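About Hurow & Lai

Small print shop, Iston. Open since the landlord stopped asking questions.

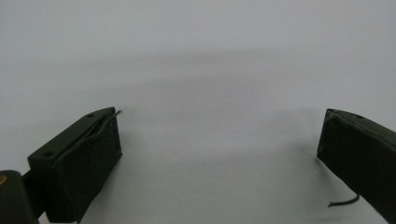 What do you print?

Wedding invitations, menus, raffle tickets, church bulletins and one very long family newsletter that comes in every December and gets longer each time. If it fits on paper and won't get us sued, bring it in.

Teodoro Meléndez started the shop with a secondhand press and a loan from his mother-in-law, who still mentions it. Hurow was the name on the building. Lai was his first business partner, who left after 14 months to raise goats and asked us to keep his name up there. We did, mostly because the sign was paid for.

Our smallest order is 60 cards. Our usual is 1000 flyers, of which the customer will hand out half and keep the rest in a garage. We moved to the Dondum Street storefront on Feb 25, 2018, in sleet, with friends who have since become harder to reach by phone.

We proofread everything for free. You may ignore our corrections, and the owner of a certain seafood place did, so the town now has 588 menus offering "crap cakes." They sold well, we hear.

Rush jobs cost extra. Rush jobs that you knew were coming for six months cost the same extra, but Teodoro will sigh.

Parking is behind the building, next to the dumpster. Please don't block the bakery.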